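May, late morning

Well, the helicopter finally quit around 4 a.m. and I got a little sleep. A guy walked off from the work-release house over in Burkville last night, and they had deputies all along Omard Road with flashlights. I locked the back door, then got up and checked it again (twice!). The radio says he had 10 weeks left. Ten weeks! Why would you leave then?
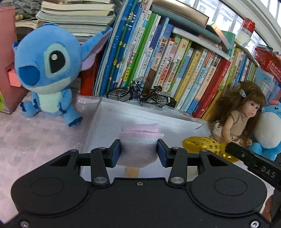 After lunch

They got him! He was sitting at the bus stop in Prustmont, 5 miles off, and went along quietly. I'm letting the dog out in the yard again.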